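Hand Over Hand
A morning of teaching two metal arms to clear a table

The first thing I learned at Trundura is that I'm terrible at picking up a spoon. Give me my own fingers and I'm fine, I've been eating soup for years. Put my hands on a pair of remote grips, ask me to move two robot arms with them, and I become a toddler in oven mitts.

"You're rushing," said Darnell Hutchins, who was standing behind me with a coffee and had clearly said this to a lot of people. "Go slower than you think you need to. It copies what you do, so if you panic, it learns to panic."

I was panicking a little! The job sounds like nothing: there's stuff on a table, there are bins, get the stuff into the bins. But a spoon lies so flat that the fingers have to come down almost to the wood before they can close on it, and a noodle packet slides around like it's got somewhere to be. Cans roll. My best run of the morning took 98 seconds and I dropped something twice.

Darnell has been doing this since January. He used to fix espresso machines (you can tell, he's very gentle with anything that has a hinge) and now he spends his shifts driving arms through household chores. Every run he makes gets saved: what the arms did, what the cameras saw, when the fingers opened and closed. The team calls one run a demo. When I visited, the table-clearing task was up to 1641 of them, and Darnell talked about that number the way my uncle talks about his bowling average.

Everyone wants to know why they don't just write a program for it. I asked too. He pointed at the table and told me to write down, in words, how to pick up a bag of chips. I got as far as "grab it in the middle, but not too hard" and gave up. So they show the robot, over and over, with the clutter moved around between runs so it can't just memorize where things were.
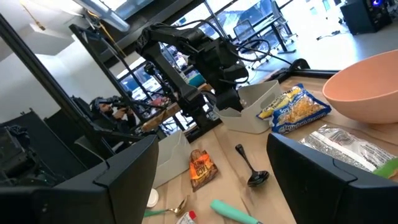
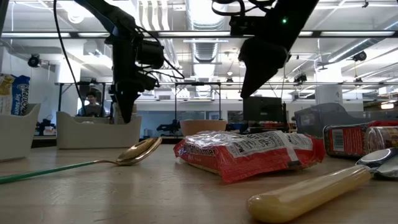

How many times do you have to show a robot something before it gets it?

It depends on the task and on how much the objects move around. Darnell says a simple pick from a fixed spot can start working after 12 good demos, while a messy table with all sorts of shapes on it keeps getting better long after you're sick of looking at it.

Good is the word he kept coming back to. A demo where you hesitate over a can for ages is still a demo, and the software (theirs is called Rurkeo) will happily learn the hesitating. So somebody goes through and tosses the bad ones. Three of mine got tossed while I was still in the chair. I'm over it.

There's another way to do this, where you take hold of the arm itself and walk it through the motion. Darnell learned that way at his last job, at Onetti, and he still misses it - you feel the weight of things, he says, and with remote grips you're mostly going by eye. The catch is that your own hands and elbows end up in the camera views, and with two arms to move at once it gets tiring fast.

By lunch I'd found a trick for the spoons, going for the neck where the handle meets the bowl. Darnell watched me do it and said, "Huh, I go for the handle," and then he tried mine a few times and went back to his.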